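Minutes, Vititholm allotment association, July

Present: Amber Lightfoot (chair), Berhe, Prullell, and nine members. The meeting was opened at 18:30.

**1. Water.** The pump by the lower gate was repaired and the bill was 300 euros. It was agreed to pay it this month. Watering stays allowed only after 19:00 -- also for the new plots.

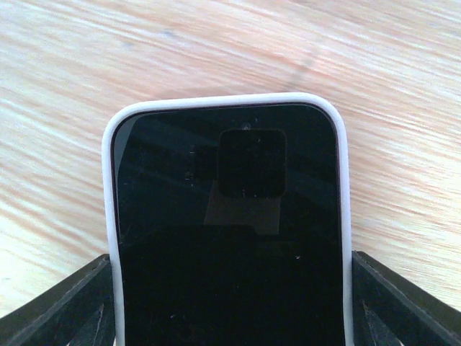

**2. Waiting list.** There are 47 names on the list. Plot 2 becomes free in autumn and will be offered to the first one.

**3. Trip to Kidutitz.** Berhe asked for the bus price. It is 90 euros for one way. Decision is moved to the next meeting.

Closed at 19:40. Minutes written by Prullell.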